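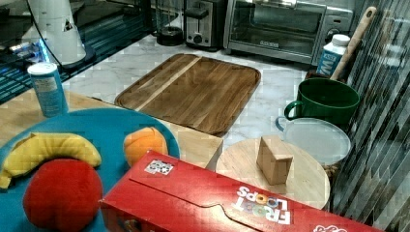

*by Francine MacLeod*

The Gilier turned up in February in a crate big enough to bury a dog in, and for two days I pretended it wasn't there. I had a perfectly good gripper already. It was a Kaczorowski, it had two fingers, and it had been on the end of my arm (the robot's arm, you know what I mean) since before I moved in above the bakery. We understood each other. It dropped things, I swore, I wrote down that it had dropped them.

But Dresdale wanted a comparison. Dresdale wanted it in a proper kitchen, too, with proper clutter, so there I was setting out the blue plate and the toy banana at seven in the morning while my actual breakfast went cold by the sink.

"Same objects for both," Suma said down the phone. She ran the project from an office with a view of a car park, and she had never once picked up the banana. "Same positions. 300 tries each. And please don't help it."

"I don't help it."

"You nudged the peach, Francine. I've watched the footage."

I had nudged the peach. It was only a bit! It had been rolling off towards the edge of the plate and my hand just went, the way it would for anyone's peach.

So I did the Kaczorowski first, out of loyalty. The apple it could do in its sleep. The banana it took by the middle, every time, and swung about like a man who's been handed somebody else's baby. The peach was hopeless. Two flat fingers on a round thing, and you could hear the little motor thinking about it, and then the peach would pop out sideways and we'd all start again. The little block with the slanted top was worse still, because it looked so easy. It would close on the slope, the fingers would creep up, and clack, nothing in them.

Then there was the cereal box. I'd put the Froot Loops down flat because standing up it got knocked over by the elbow, and lying down it turned out to be far too wide for the Kaczorowski to get round. The only way was to come in low and pinch it by the thin side. I spent a whole evening working out the angle with a controller in one hand and toast in the other. When it finally lifted -- crooked, one corner dragging, but up -- I shouted so loudly that the baker banged on his ceiling with what I think was a broom.

I wrote to Suma to tell her. She wrote back: "Good. How many out of 300?"

I finished the Kaczorowski's tries and unbolted it on a wet afternoon. Four screws and a cable. I'd expected to feel nothing, and I stood there holding it like a fish I'd been asked to look after. It was heavier than I remembered. The pads had worn shiny in the middle where all those apples had been. I put it in the drawer with the tea towels, and then I took it out again and put it on the windowsill, where it could see. (I know. I live alone. You get like this.)

The Gilier had three fingers, soft ones, the grey of a school jumper. You didn't tell it how hard to squeeze, it felt its way. The manual was 11 pages long and nine of those were about cleaning. I bolted it on, ran the cable up, pressed the button, and it opened and closed once very slowly like something waking up in a rock pool.

It picked up the peach first go.

It picked up the peach the second go and the third go as well, and it put the thing back on the plate so gently there wasn't even a tap. I rang Suma, mainly to have someone to be cross at.

"It's very good," I said.

"You sound as if it's bitten you."

"It's just very good. I've got nothing to do! I'm standing here with a clipboard like a lollipop lady with no children."

She laughed, and I'd never heard her laugh before, in more than 200 phone calls, or whatever it was by then. Then she said the thing she'd obviously been putting off, which was that if the Gilier came out ahead, Dresdale would run the next lot in their own lab, on racks, with nobody in the room. They wouldn't need a kitchen. They wouldn't, she said, and she was quite kind about it, need a person with a kitchen.

I said that made sense, and I said goodbye, and I looked at the toaster for a while.

I could have cheated. I want that written down somewhere. It would have been so easy to turn the banana a few degrees, or wipe a bit of butter on the block. I had the butter there. The log only knows what you put in it, and the cameras don't see butter. I got as far as picking up the knife.

What stopped me was the cereal box. I'd started the Gilier on it that same night, fed up and not really watching, and it came down on top of the box with its three soft fingers spread, and patted it. It felt along one edge, then the other. It went back to the middle and pressed, and the cardboard gave a bit, and it let go at once as if it had been told off. Then it tried again. It did this 25 times while my tea went cold, pat, pat, press, and never got a corner off the counter. Those lovely clever fingers were too fat to get underneath.

I looked round at the windowsill. I swear the Kaczorowski looked smug.

I rang Suma back. It was nearly midnight and she answered anyway, with a telly going somewhere behind her.

"It can't do the box," I said.

"At all?"

"Not once. The old one can, if you come in low. You have to sort of sneak up on it."

There was a long quiet bit. I could hear people on her telly having an argument about a boat.

"So we'd want both," she said. "We'd want to know which one to use for what. On all sorts of things. Messy things."

"I've got a colander," I said. "I've got a drawer I haven't opened in years."

"I can't promise anything, Francine."

"No."

"Don't help it in the meantime."

"I wouldn't dream of it," I said, and I put the knife back in the butter dish. Behind me the Gilier had started on the box again, pat, pat, and I pulled up a stool to watch.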